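Destside Forums > Home Electrical and Networking > Interference and Noise

Thread: VDSL drops every evening, line tests clean

dmytriv_owner
Posted Monday, 7:42 PM

Looking for ideas before I pay for another visit. Sync is fine all day, then somewhere between 6 and 8 PM the modem loses sync, retrains at a lower rate, and stays there until I power cycle it. Modem is a Dmytriv bridge unit, the older one with the external supply. Router behind it is a Dorent. The provider has tested the pair twice and calls it good.

CRC errors in the last 24 hours: 2,263. Almost all of them are in the evening window. Attenuation does not move. SNR margin falls from 9 dB to under 4.

Things already tried:

1. New filter at the master socket. No change.

2. Modem directly on the test socket with the extension wiring disconnected. Slightly better margin, still drops.

3. Different Ethernet cable between modem and router. No change, and I did not expect one.

4. Moved the modem lead to the far side of the room. The floor still looks like this, power strip and cables in the same heap: 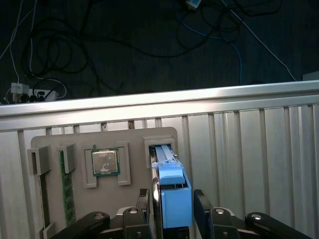

5. Swapped the router for a spare. No change.

Next on my list is a ferrite on the DSL lead. Is it worth the money?

copperpair
Posted Monday, 8:05 PM

Margin falling while attenuation holds steady is noise. Your pair is fine. Something switches on at 6. Get an AM radio, tune it off station at the low end of the band, and walk around the house during the bad window. Switching supplies and cheap LED drivers are easy to hear.

Also separate the cables. Black, white and blue all coiled through each other on the carpet is asking for coupling.

Monmont_Ray
Posted Monday, 8:31 PM

Disagree on the cables. Ethernet is balanced and twisted, and a mains cord next to it at 60 Hz does nothing you could measure in a house. Tidy it up if you like, but it will not bring back 5 dB of DSL margin.

copperpair
Posted Monday, 8:44 PM

I wasn't talking about 60 Hz. A mains cord carries whatever the switching supplies put back on it, and that lands in the VDSL band. The flat untwisted cord that ships with most modems picks it up nicely. The Ethernet I don't care about.

Monmont_Ray
Posted Monday, 8:52 PM

Fine, the flat cord is a fair point. Replace it with a short piece of Cat5e, one pair, RJ11 at each end. I still say the source is outside that room. His margin dropped with the lead moved across the floor too.

Renata Pereyra
Posted Monday, 9:20 PM

I fixed copper lines for a living until I changed jobs in January. Order I would do this in:

Run the modem from a battery for one evening, 12 V if that is what the label says, so the supply is out of the picture. Old external supplies are a common fault. The capacitors dry out and the ripple climbs with load and temperature.

If it still drops, turn off breakers one at a time during the window with the modem on the battery and watch the margin. Leave about a minute between breakers so the reading settles.

If every breaker is off and the margin is still bad, it is a neighbor or the street side, and you need the provider's interference people. Ask for them by that description. The regular line test will keep passing.

Skip the ferrite for now. One clip-on with a single turn gives very little at the low end of the band.

dmytriv_owner
Posted Monday, 9:37 PM

Supply is 12 V, 2 A. I have a sealed lead acid battery from an alarm panel that should hold it for an evening. Will log margin every minute and post the numbers.

The flat cord is the original one. Making a new lead tonight.

copperpair
Posted Monday, 9:41 PM

Change one thing per evening or the log is useless. Battery first, lead after.

Monmont_Ray
Posted Monday, 9:58 PM

Agreed on that much. And check the polarity on the barrel plug before you connect anything. Fuse the battery lead too.

hfnoise
Posted Monday, 11:15 PM

Had nearly the same symptoms, same time of day. It was a dusk sensor light over the garage next door. Does your start time shift as the days get longer?

dmytriv_owner
Posted Monday, 11:26 PM

It might. The provider log goes back 3,000 lines, so I can pull the retrain times and compare them against sunset.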